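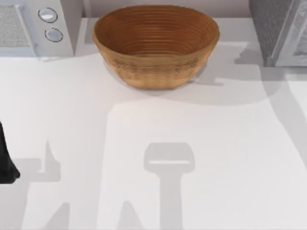 共用キッチン 電気・防火・衛生点検表(コメント付き)
対象施設:Darville 研修宿泊棟 2階 共用キッチン
点検区分:定期(9月期)
点検実施:Clotden 設備管理
判定記号:A=適合 B=経過観察 C=要是正 N=該当なし

1. 電源・配線

1-1 分電盤の回路表示と実回路の一致:A
コメント:キッチン系統の各回路を順次開放し、表示との一致を確認した。前回指摘の換気扇回路の表示は修正済み。

1-2 漏電遮断器のテストボタン動作:A
コメント:全数で動作。復帰操作にも異常なし。

1-3 コンセントの差込口の緩み、変色、焦げ:B
コメント:作業台奥の右側コンセントで保持力がやや低い。変色および発熱の痕跡は認めない。次回点検までに交換を予定に入れること。

1-4 電源コードの被覆損傷、折れ、束ね使用:C
コメント:電気ケトルのコードが結束バンドで束ねられたまま使用されていた。その場で解束した。被覆に損傷はないが、利用者向け掲示に束ね使用禁止の記載がない。掲示の改訂をもって是正完了とする。

1-5 延長コード・電源タップの使用:A
コメント:作業台上での使用なし。床置きタップもなし。

2. 防火・ガス

2-1 ガス漏れ警報器の有効期限および通電表示:A
コメント:期限内。通電ランプ点灯。

2-2 消火器の設置位置、圧力、封印:A
コメント:圧力計の指針は緑色範囲内。標識は廊下側からも視認可能。

2-3 レンジフードフィルターの油脂付着:C
コメント:前面2枚のうち左側に目詰まりあり。清掃記録は前月分が空欄である。清掃後に写真を添えて報告のこと。

2-4 熱感知器周辺の障害物:A
コメント:吊り棚の上に物品なし。

3. 作業台・卓上機器

3-1 加熱機器周囲の離隔と可燃物:B 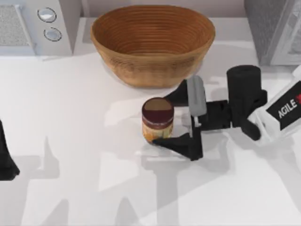
コメント:離隔の判定は、機器ごとの取扱説明書に記載された寸法を基準とし、記載が見当たらない場合は施設内規の値を適用する。内規では、卓上加熱機器の側面に80 mm以上の空間を確保することとしている。機器の上面への物品の仮置きは、短時間であっても認めない。判定の対象には紙類や布巾のほか、編み目のある木製の鉢のような可燃性の器も含める。白い天板の上に機器と同じ並びで置かれる器は、空であっても使用のたびに位置が変わり得るため、定位置を決めて天板に目印を付けることが望ましい。目印の設置まで経過観察とする。

3-2 操作つまみの緩み、目盛の判読:A
コメント:回転時のがたつきなし。「切」位置での停止も明瞭。

3-3 扉の閉まり、パッキンの劣化:A
コメント:電子レンジ、冷蔵庫とも異常なし。冷蔵庫は下段パッキンに軽度の汚れがあり、清拭で除去した。

3-4 天板の傷、目地の剥離:B
コメント:シンク寄りの目地に長さ38 mmの剥離。浸水の痕跡なし。補修材の充填を推奨する。

3-5 食品接触器具の材質別管理:A
コメント:木製および編組製の器は、乾いた食品に限定する旨を台帳に記載済み。洗浄後の乾燥場所も指定されている。

4. 給排水・衛生

4-1 給湯温度の表示と実測の差:A
コメント:許容差以内。

4-2 排水トラップの封水、臭気:A

4-3 シンク下収納の漏水痕:B
コメント:給水管の継手付近に白色の析出物あり。拭き取り後、紙を敷いて再確認する。滴下が認められた場合は止水のうえ継手を交換する。

4-4 洗剤・漂白剤の保管区分:A
コメント:塩素系と酸性の区画分離を確認。詰替容器のラベルも判読可能。

4-5 防虫・防鼠:N
コメント:専門業者による別途点検の対象。

5. 照明・避難

5-1 作業面照度:A
コメント:作業台中央で470 lx。施設内規の下限を上回る。

5-2 非常灯の点灯試験:A
コメント:引き紐操作で点灯。所定時間の持続試験は別表による。

5-3 避難経路上の物品:C
コメント:出入口脇に折り畳み台車が置かれ、扉の開放角が制限されていた。立会いのもと倉庫へ移動。再発の場合は床面に置場禁止の表示を追加する。

6. 是正事項の処理

C判定の3項目(1-4、2-3、5-3)は、施設側で処置内容を是正票に記入し、Zesis 管理台帳に登録すること。2-3は清掃前後の写真を必須とする。5-3は移動済みであるが、表示の要否を検討した結果を備考欄に残すこと。

B判定の項目は是正票の対象外とし、次回点検時に同じ位置、同じ方法で再測定する。3-4の剥離長さは端部にテープで印を付けてあるので、補修まで剥がさないこと。

点検記録の原本は Clotden 設備管理が保管し、写しを Darville 事務室の点検簿に綴じる。電源コードの掲示改訂版は Inga 棟と共通の書式を用い、版数を右下に記入する。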